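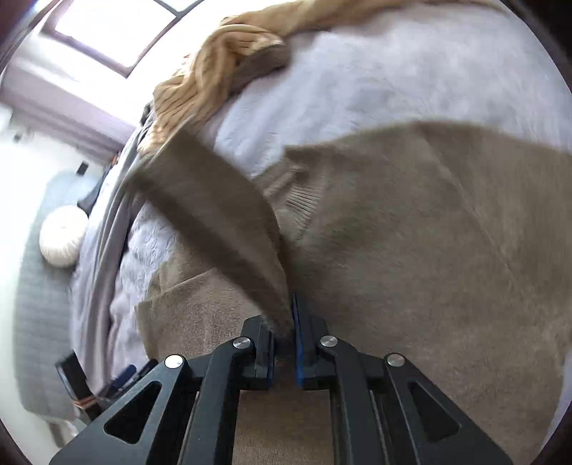 Grilosach is a knitwear repair and care workshop based in Ristulby. We mend jumpers, cardigans, scarves and blankets for private customers and for a small number of shops. Most of what reaches us is everyday clothing, such as a soft, slightly fuzzy sweater in taupe brown, and the damage tends to be at the cuffs, elbows and underarms. Before posting a garment to us, spread it out on a bed and look at the sleeves, including along any folds, where small holes are easy to miss.

How we started

Sena Mensah opened the workshop in a rented room above the Lombardi shoe shop on Wosura Street, after several years doing alterations for a dry cleaner. For the first year she took in hand-darning only. We moved to the ground floor next door when the room upstairs became too small for the drying racks. There are now 6 of us, four full time.

What we do

Darning, re-knitting of cuffs and hems, replacement of zips and buttons, de-pilling, hand washing and blocking. We hold 131 shades of mending yarn in wool and 80 in cotton. If we cannot match a colour we will tell you before starting and suggest the nearest. We do not repair leather, fur or carpets.

Prices and times

Each item is priced after we have looked at it. There is no charge for the estimate, but return postage is payable if you decide not to go ahead. Repairs normally take three weeks, and longer from October, when people get their winter things out.

Classes

We run a darning class on the first Saturday of the month. Places are limited to eight and can be booked at the counter or by telephone. Yarn and needles are included. Please bring something of your own to mend, clean if possible.

Page last updated 22 August 2024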